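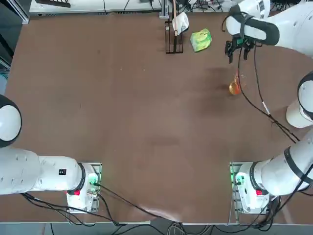
4. Tables and Tops: Surfaces for Shared Workrooms

Furnishing the Working Room, handout for week four
Instructor: Thoa Doãn
Reading: the Skornberg chapter on horizontal surfaces, all of it, including the part on varnish that everyone skips.

4.1 Where we left off

Last week was chairs, and we ran over. Tuấn Đào still owes us his second comparison of stacking heights. The rest of you may consider chairs closed until the exam, when they will reopen without warning.

4.2 The large top

A big brown top with plenty of clear space in the middle is what most clients ask for and very few keep. Space attracts things. Give a workroom a generous surface and within a month it holds a stapler, two mugs and a coat. The designer's job is to decide early which part of the top is for work and which part will be surrendered.

Our working terms:

Near edge: the side where the work is reached from. Anything bolted down here stays here, and so do the holes after you move it.
Far edge: where small objects migrate. Fine for things wanted once an hour, bad for things wanted once a minute.
Field: the space between. Guard it.

When you draw a plan, draw the field first. Students like to begin with the fixtures, which are more fun to draw, and then find the field has become a corridor.

4.3 Color and finish

Brown is the great diplomat of table colors. It hides coffee, forgives pencil and goes with everything in the sense that it argues with nothing. A slightly mottled surface is kinder still: a faint darker patch on a plain white top is a stain, and on a mottled brown one it passes for character. (Do not write "character" in a condition report. Write "darker patches" and say where they are.)

Shadows are the usual trap in these reports. A broad smear of dark on a smooth top may be a mark, or it may be a lamp doing its job. Before recording damage, move the light. If the damage moves too, put your pen down. I once marked a report with 17 separate blemishes, most of which left the room at sunset.

Gloss: keep it low. A shiny top under a ceiling light gives you a second ceiling light, aimed at your eyes.

4.4 Cables

Cables looping across a top take up more room than their thickness suggests, as you cannot put anything flat on them and nobody sensible writes over them. In your plans, shade the whole loop as lost ground. Then see whether a clip at the edge gets you any of it back. The Achari method (clip, slack, clip) is in your reading and works well enough if someone remembers the slack.

4.5 Height and reach

Standard tops at Alinell are 755 mm from the floor. The training room has an older one at 90 cm, meant for standing work, at which people sit anyway and suffer -- see the sketches from week two.

For reach, sit down, keep your back against the chair and sweep a forearm. Whatever falls inside the sweep is yours. Past that you are leaning, and past leaning you are walking around the table.

4.6 For next time

Choose one table you use daily. Draw it from directly above, with near edge, far edge and field marked, and cables shaded. Add a condition report of no more than half a page. Do not tidy first -- I can tell.

Bring the Gitum sample boards back as well. There should be 91 of them and the box feels light.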